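# 4. The Shared Coat Corner

Figure 1. The coat stand and clothing rack at the Putley site.
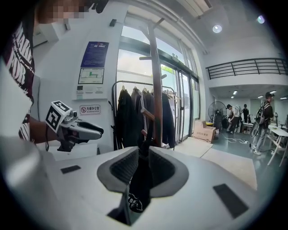
## 4.1 Setting

Offices are planned around desks, and coats get what is left over. The floor plan supplied to us for the Putley site marks every desk, every socket and the proposed position of a ficus. It does not mark a coat stand. The stand came anyway, followed by a rail, and between them they took over a stretch of floor beside a wall that already carried the building's notices: a blue information sign, an evacuation map and a no-smoking sign (Figure 1). It is the best-read wall in the office, since people have to look at something while they fight with a sleeve.

The two pieces of furniture do different work. The stand is wooden and tall, with short pegs coming off a central pole. The rack behind it is black metal and takes hangers. In the terms of Section 2, the stand is a peg store and the rack is a rail store, and most of the literature on domestic storage treats the two as interchangeable. Our diaries suggest that anyone who believes this has never tried to recover a scarf from the bottom of a full peg.

## 4.2 Who hangs what where

Over the study period, 15 members of staff kept a coat diary, recording where they put each outer garment on arrival and how long it took them to find it again. The diaries yielded 526 usable entries. Entries reading only "same as yesterday" were kept if yesterday's entry could be found.

The main finding is that the rack is for garments with a future and the stand is for garments in transit. A coat that will be there until evening goes on a hanger. A coat whose owner is "just popping in" goes on a peg, where it also stays until evening, and in one case until June. Participants were confident about their own plans and mostly wrong about them. The longest stay recorded on the rack belonged to a jacket that no participant claimed, although several had moved it to get at their own.

The second finding concerns color. Most of the garments on the rail in Figure 1 are black or charcoal, with a lighter one near the right end. This matches the diaries closely. Dark coats on matching hangers are hard to tell apart, and participants had developed private methods for doing so: a glove left poking from a pocket, a hanger turned the wrong way, a fixed number of steps from the wall. The last of these fails whenever anybody else hangs up a coat. Owners of pale coats reported no method at all and seemed puzzled by the question.

Small logos were of less help than we had expected. A mark on the chest or hem can be read easily enough when the garment is held up alone, but on a crowded rail the front of one coat is pressed into the back of the next. Two participants independently described the search as "like looking for a book with all the spines turned in," and both had at some point gone home in the wrong coat. One of them preferred it.

## 4.3 The hanger problem

White hangers are supplied by the office and black ones are brought from home, or so the facilities guidance at Putley states. We found no participant who had read the guidance. Hangers were instead treated as a common good, in the sense that everyone took one and few people put one back. The usual failure was the doubled hanger, with a thin jacket under a heavy coat, which saves a hanger in the morning and costs both owners their patience at night.

Pegs have a different failure. A peg accepts any garment, including one already occupied by another garment, and gives no sign of being full until something slides off. The diaries use "fell" and "was on the floor" for what must be the same event, the choice depending on whose coat it was. Pegs that jut out toward the walkway were filled first, probably for convenience, and were also the ones most often blamed for catching bags and elbows.

## 4.4 Comparison with Urkico and Gonside

The Urkico office has a rail and no stand. Its staff put their short-stay coats over the backs of chairs, so the peg store exists there too, spread over the whole room and sat on. Gonside has a stand and no rail, and by midmorning in cold weather the stand can be found only by inference. Its participants gave almost 8 minutes as their worst retrieval time, against 2 at Putley. We would not lean on these figures, as they were reported from memory by people who were annoyed.

Neither arrangement did as well as the pair. Where both are provided, the fast coats and the slow coats sort themselves without a sign, a rota or an email. We did test a sign at Putley, asking staff to use hangers for anything longer than the waist. It produced a lively discussion of where the waist is.

## 4.5 Limits of the data

Diaries record what people remember doing with a coat, and few adults pay attention while doing it. Umbrellas were excluded after the pilot, when it became clear that their owners could not agree on which were theirs. Hats are treated separately in Section 5, together with the Saha cloakroom, where the shelf above the rail raises questions of reach that do not apply here.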